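Prulden Makers' Help > Electronics > Storage and sorting

How do you sort small solenoids and boards without losing your mind?

Posted by Vaughn Gallagher

I inherited a box of parts in May from a friend who was "simplifying." Mostly little push-pull solenoids, plus boards and connectors, and every wire in there had made friends with every other wire. I spent an evening getting a few apart and laid them out on the table.

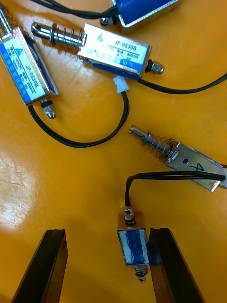
My current system is a shoebox, and before that it was a smaller shoebox. The ones with a readable label say JF-0530B, so I at least know what to type into a search bar. What I want to know is whether to bag them one by one or keep them in something open, and how to stop the springs and plungers from snagging the wires. I have 11 drawers free and very little patience.

3 replies

Treasa Ní Bhriain
6 votes

Skip the individual bags. You'll open every one of them to find the one you want, and then you'll own a box of empty bags. Use open bins and a tray in the middle for whatever you haven't decided about yet. Put paper in the tray, so small stuff shows up and you can scribble on it. Then:

1. Fold each pair of leads back on itself and put a twist tie on it before it goes anywhere near another pair.
2. Lay solenoids side by side, plungers all pointing the same way. A strip of card between rows keeps the springs out of the neighbor's wires.
3. Give boards a bin of their own. Connectors and sensors can share. 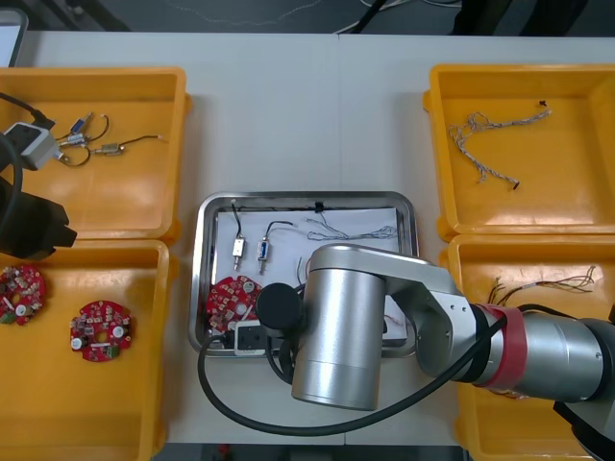
4. Clear the tray before you go to bed. Mine once sat for a whole winter and became furniture.

Kevin Hayes
1 vote

just get a tackle box

Kanako Kamata
3 votes

Treasa's way works, but test each solenoid before you file it. I put away a full drawer of Drernitz pulls once and found out much later how many were dead. Masking tape on the good ones, with the voltage written on it. And Kevin, I have the tackle box. The lid pinches the wires.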